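Graddale demo – anyone finished it?

gijs_b
Played the Graddale demo Thursday night. It's the one set in a mill town during a strike, from the people who made Flisevero. Took me 45 minutes. The writing is good but the choices don't seem to change much.

halima.o
They do. Side with the foreman early and you lose the whole print shop section. 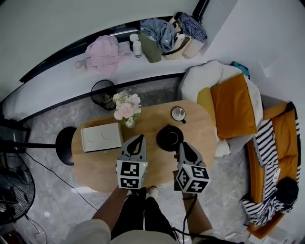
gijs_b
I did side with him and still got the print shop. Maybe it depends on who you talk to first.

tatska39
Not sure I want a strike turned into dialogue puzzles. Flisevero had the same problem – real subject, thin game.

halima.o
Disagree. My dad worked in a mill and he sat through all of it with me.

O. Nnaji
Full version is due in April. Does anyone know if demo saves carry over?

gijs_b
Mine has an export option in the menu, so I'd keep the file.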